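4.2 Square footage and the missing cupboard

Our second set of listings came from Undarwood, a town with one rail stop and more letting agents than bakeries. We read 100 advertisements for rental homes there, all placed by private landlords or small agents, and compared the wording of each with a floor plan drawn up by the second author, who owns a laser measure and is difficult to separate from it.

The question was a narrow one. When an advertisement leaves out the size of a room, is the room small? Pešek and Thevar had argued in an earlier working paper that it is, and that any tenant over the age of nineteen knows it. Kandasamy took the kinder view that most landlords simply do not own a tape. We expected to find for Kandasamy, who is a co-author and was buying the coffee.

The Undarwood listings did not oblige. Rooms given with their measurements were, on the whole, larger than rooms given without them, and the gap was widest for second bedrooms. A second bedroom with no stated size was often described by its possible uses instead, of which "study," "nursery" and "dressing room" were the favorites. One listing offered "bedroom/study/hobby space," a phrase whose length exceeded that of the room by some measures. We coded all such terms as "flexible use" and left our feelings out of the data file.

Storage behaved differently. Landlords were glad to mention a closet of any kind, and mentioned it early, sometimes before the kitchen. The word "ample" turned up in front of "storage" so often that we stopped treating it as a description and began treating it as part of the noun. In 9 percent of the listings the ample storage could not be found at the visit. Agents, when asked, pointed to the loft, to the space under the stairs, or in one case to a shelf. Chacko recorded the shelf as a shelf.

Furnished lets raised a problem that we had not planned for. Our coding sheet, borrowed from the Villalobos survey, has a single box for "furnished" and assumes that everybody agrees on what furniture is. They do not. At one end were homes with beds, chairs, lamps and curtains. At the other was a flat near the station in which the furniture was a table and the landlord's confidence. We split the box into four grades, from "bare" to "could move in tonight," and two coders graded each home without seeing the other's sheet. They agreed in nearly all cases. The quarrels that remained were about whether a desk furnishes a bedroom (Palaniappan: yes; Chacko: only if one can sleep on it), and we settled them in favor of the desk.

Rent followed the grades less closely than we had supposed. Moving from "bare" to the next grade up added little to the asking price, and the move after that added almost nothing. What did go with a higher rent was the word "furnished" in the headline, whatever was found behind the door. Figure 2 goes with the discussion of furnished lets in this section. We do not claim that the word causes the rent. A landlord who thinks to put it in the headline may think of other things too, such as painting the hall.

Two limits should be kept in mind. Undarwood is small, and several of the landlords know one another and appear to share adjectives. "Deceptively spacious" occurred in a cluster of homes on the same street, all advertised in January, and we suspect a single author with a good reputation among neighbors. Also, we visited only homes that were still on the market when we wrote to ask. The ones that went quickly may have been better, or cheaper, or more modestly described, and our sample has nothing to say about them.

Figure 2. Furnished lets.

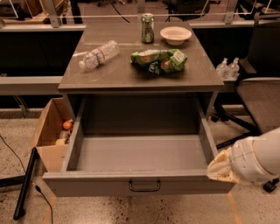
The Trorkholm listings, taken up next, were gathered in the same way, except that the agents there charge for viewings and we saw correspondingly fewer lofts.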